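Main page | Contents | Random article

Tray (foodservice)

A tray is a shallow carrier with a flat base and raised edges, used to move several items at once. The Grivbridge pattern, common in canteens, has a base 285 mm wide and is rated to 59 newtons of evenly spread load.
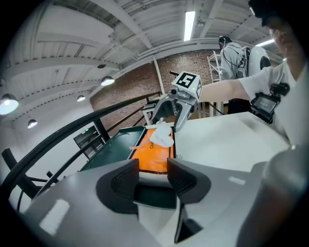

Rim height governs how well a tray retains its contents. Low rims suit plated meals; taller ones are preferred for loose goods. Textiles need little retention — a crumpled white cloth lying on an orange cloth or bag, as on the dark green tray at left, has no tendency to roll.

Trays are stacked after cleaning, base to rim, in piles of no more than 100.

See also: Platter, Salver

Contact | Copyright | Back to top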